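Plurwood cell, post-fault inspection
Date: Apr 7, 2026
Inspected by: Birsen Ekinci
Second check: Thandeka Mnguni

Fault: right arm stopped on overload during a two-arm fold, cycle 1,066. The left arm kept pulling for 2 seconds before it tripped.

1. Base mount screws, both arms: OK. One on the right took a small turn.
2. Purple cables, full length: OK on the left. Light rubbing on the right near the elbow. Watch it.
3. Gripper tips: OK, cleaned.
4. Emergency stop: OK, tested from both sides.
5. Linked stop between arms: FAIL. Setting was lost in the last software update. Restored by Keabetswe Zulu, then retested: OK.

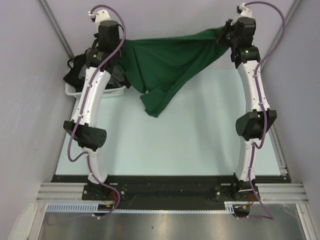
6. Pull force limit: was set too high for knits. Lowered to 13 newtons on both arms.
7. Cell walls and frame posts: OK. Scuffs only.

Comments: Keep hands out of the cell until both arms report stopped. Do not clear an overload from the screen without calling Precious Makhubela first. Right cable to be replaced by July.

Status: cleared for use at reduced speed.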